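Chapter 2
When the Yard Crew Changes

By the end of this chapter you should be able to describe how a job splits into tasks, and say which tasks move when a machine joins a crew.

The renderings come from a practice yard of the kind used to prepare robots for garden work.

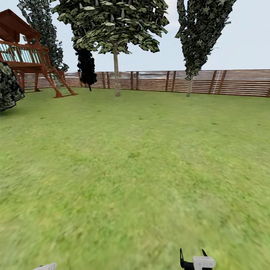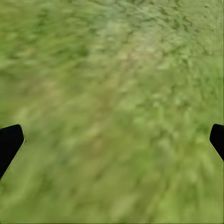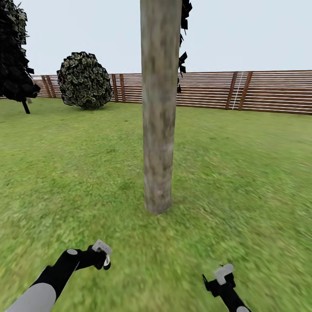
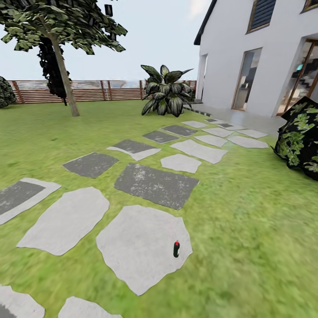 Renderings: Nullidik training yard, courtesy of Georgiev Grounds Care

Georgiev Grounds Care looks after 302 private gardens in and near the town of Stekuvance. Until last March, every visit was made by two people. One mowed and trimmed. The other walked the lawn first, picking up whatever had been left in the grass, and checked the fence and the trees.

The firm now sends a two-armed robot with one worker to 100 of those gardens. The robot does the walk and the pickup. The worker does the rest and signs the visit sheet.

Špela Trajkovski worked on the two-person crews for six years. Her hours are the same, but her day is different. She bends less and writes more. She also spends part of each Monday in the office, going through simulated yards on a screen and marking the spots where a robot would need help – a bottle standing on a stepping stone, for instance, or a trunk close in front of the arms. "I used to know a garden by walking it," she says. "Now I have to put what I know into words."

Haris Leka, who schedules the crews, had a different problem. Visits with the robot took longer in the first weeks, and customers asked why only one person had come. He rewrote the schedule twice. Two workers moved to the planting side of the business, and one left.

Pay became an issue too. Marking yards was not in anyone's job description, and for a time it was paid at the basic outdoor rate. The crews objected, and the work was given its own grade – Molik, a smaller firm in the same town, still has no such grade.

Key terms: task, job description, job grade, reassignment

Before you read on
List the tasks in a job you have done or watched closely. Mark the ones that depend on knowing a particular place. Keep the list, as you will need it in Section 2.1.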